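Brelthorpe to Vallville busway: a thread on what the council papers released Sun 3 August say

1/ The corridor study runs to 2,937 pages with appendices. Most of it is utilities mapping. The parts that decide whether a bus gets through Blackburn Junction are in Volume 3. 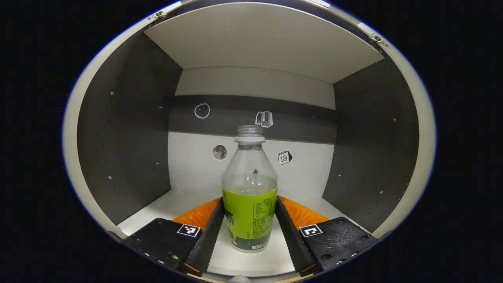

2/ Alignment. Option B stays on the old freight reservation as far as Blackburn, then joins the arterial road. Option C stays segregated the whole way and needs a new bridge over the creek. Option A, the tunnel, has been dropped on cost.

3/ The shared section under Option B is 400 metres long. Modelled delay there in the evening peak wipes out most of the time saved on the reservation. The summary document leaves this out. See table 14 in Volume 3.

4/ Signal priority is assumed at every intersection. The Zumivau controller software already used on the cross-town route can do it, but two of the older cabinets on this corridor can't run it. Replacement is listed as "by others". No other budget carries it.

5/ Platforms. Stops are drawn for a single articulated vehicle. Timetable modelling has two arriving together at the Vallville interchange. Either the platform gets longer or the second bus waits in the through lane.

6/ Parking. Vallville loses roughly 300 commuter spaces during construction and gets 100 fewer back at the end. The replacement site is a ten-minute walk by the study's own measure, uphill, with no footpath on the eastern side.

7/ What isn't costed: the depot. Both options need one at the Brelthorpe end. The land is zoned light industrial and part of it is already leased.

8/ Submissions close at the end of August. If you write one, cite the table number. General comments get grouped by theme and the detail is lost.

Comments

railreserve_watcher: Table 14 uses pre-roadworks traffic counts as well. Worth checking the footnote.

eastside commuter: That hill is not ten minutes with a pram.

kerb_and_channel: Does Option C keep the bike path under the bridge? Can't find it in the drawings.

Reply from author: Sheet 22, western abutment. It's kept, but narrowed.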